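Perihan Akbulut
10/05/2021

A thread about a table. Mute me now if you have standards.

We bought the table in the spring sale at Palacios. Pale wood look, nice grain, big enough for dinner plus one person's unfinished paperwork. The tag said "Halstead, natural light." I thought that was a description of the showroom. It's the name of the color.

I had wanted dark wood. I grew up with dark wood. You could leave a dark table alone for a week and it would keep your secrets. My husband said a light one would "open up the room." The room is the same size. I measured.

What a light table opens up is a whole second career in wiping.

Every crumb of rye toast. Every flake of pepper. A coffee ring used to be a thing I noticed on weekends, and now I know about it before the cup is back in my hand.

You'd think pale crumbs would be the answer, and for a while I did switch to white bread, which is a sentence I've typed and will have to live with. Pale crumbs just wait until you lean down and catch the light sideways. Then there they are, all of them, like stars. 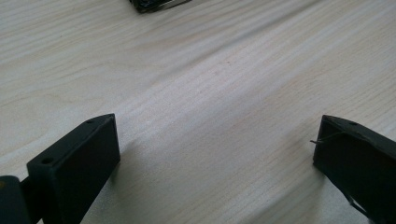
Anyway, the grain. I have opinions about the grain now. On one side of the table it makes these big loops, like a map of a hill, and at dinner I find myself following one with a fork while somebody tells me about their commute.

Some of the flecks are part of the pattern. I learned this by scrubbing one for the length of an entire phone call with my sister. It did not budge. She asked what the noise was and I said I was doing my taxes.

So there's now a test. Fingernail first, cloth second. If the fingernail slides over it, it belongs to the table and you leave it alone. If the fingernail catches, it belongs to breakfast.

My son has turned the fingernail test into a legal defense. "It's the pattern, Mom." It was jam.

Cleaning products, because three of you have already asked in my messages. I started with the Etov spray because the bottle was pretty. It smells like a hotel lobby and leaves streaks you can see from the hall. I used it for 14 days out of loyalty to the bottle.

Then Wemside, the stuff in the refill pouch. Fewer streaks. The pouch falls over every time you look at it, so you do also get to clean the inside of the cabinet.

Now I use warm water, a drop of dish soap, a wrung-out cloth, and then a dry cloth. My mother told me to do this the day the table came. She has been very gracious about it, in the sense that she has only brought it up at meals.

Go with the grain, by the way. I don't know if it matters on a surface like this one. It feels like it matters. I've been going with the grain since March and I'm a calmer person, or at least a person who is wiping diagonally.

The dry cloth is the part people skip. I skipped it too. The table dries on its own, sure, and it dries in the exact shape of your laziness.

Somebody is going to say placemats. We own placemats. We own four, they're cork, and they shed. I have wiped up after my placemats.

Somebody else is going to say tablecloth. I tried that for Easter. It looked lovely and I spent the meal wondering what was going on under there.

The worst time is late afternoon, when the sun comes in low across the top. At noon the table is spotless. By five it's a crime drama. I've started serving dinner after dark like we're all in Madrid.

And there's always one speck. You do the soap, you do the dry cloth, you stand back feeling like a woman in a commercial, and in the middle of all that nice clean tabletop is one tiny pale dot that was not there before. I have no theory. I've stopped looking for one. 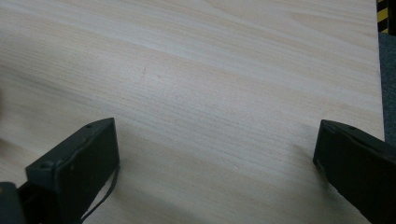 Wait until you get a black one, writes Ottoline from two doors down. Mine shows dust while I'm still holding the duster, and it shows it in white. I would trade you tomorrow and throw in the chairs.

OK, so that has ruined dark wood for me as well. Thanks, Ottoline. I was going to retire to dark wood.

No trade on the chairs, I've sat in them.

For the people asking whether I'd buy it again: yes, probably, and I'm annoyed about it. The room does look bigger. I've measured twice now and it isn't, but it does. Please don't tell my husband, he's on here under his own name and he reads the replies.

Last one, then I have to start dinner. If you've got a light table and a favorite cloth, tell me which cloth. Mine leaves fluff. The fluff is blue, so at least that one I can see coming.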